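Flesitz folding book stand, size 2, after one winter of use

I bought the Flesitz stand in November, when my neck started to complain. I study in the evenings for a professional certificate, and most of my books are thick and do not want to stay open. Before this I was putting them against a fruit bowl. I paid for the stand myself, in a small stationery shop called Rondine, and I have used it nearly every evening.

The stand comes in two sizes and I took the larger one. In the packet there is the back plate, a lower shelf, two page holders with springs, and a paper with instructions in very small letters. You do not need any tool. The back leg goes into one of 6 slots, and this decides how much the book is leaning. I use the second slot from the top for reading and the lowest one when I want to write notes in the margin.

The springs were too strong at first. On thin paper they left a mark, and once I tore the corner of a library page, which I had to confess at the desk. After some weeks they became softer, or maybe I learned to lift them properly. If you read old books with delicate paper, I would put a strip of felt on the holders. I did it, and it costs almost nothing.

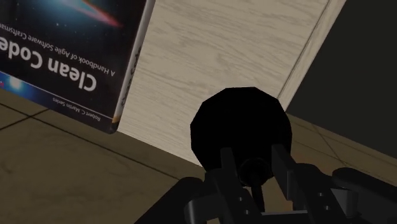 Weight is the question which the maker does not answer clearly. The box speaks of "all usual formats", and this can mean anything. My technical books are mostly the size of a hardcover novel or a bit bigger, and with these the stand has no difficulty. "Clean Code", the dark one with the big white title, is the sort of book I mean: you go back to the same chapter many times and need both hands for the keyboard. A big atlas was too much. The leg did not break, but it slipped out of the slot and the atlas came down on my tea.

Before buying I also tried the Skinner stand, which a colleague has at work. It is heavier and the base is wider, so it does not move when you turn a page quickly. But it does not fold, and my kitchen table must become a kitchen table again before dinner. The Flesitz folds flat and I keep it behind the bread box. For me this decided the matter.

There are small things I do not like. The rubber feet are glued, and one came off in the first month. I wrote to the shop and they sent me two new ones without discussion. The lower shelf is a little short, so a very wide book hangs over at both sides. The hinge makes a noise when it is cold in the room.

I would give it 78 points from 100. If you have a desk which stays a desk, take the Skinner. For a shared table and normal books I would buy the Flesitz again, but please look at the feet before you leave the shop.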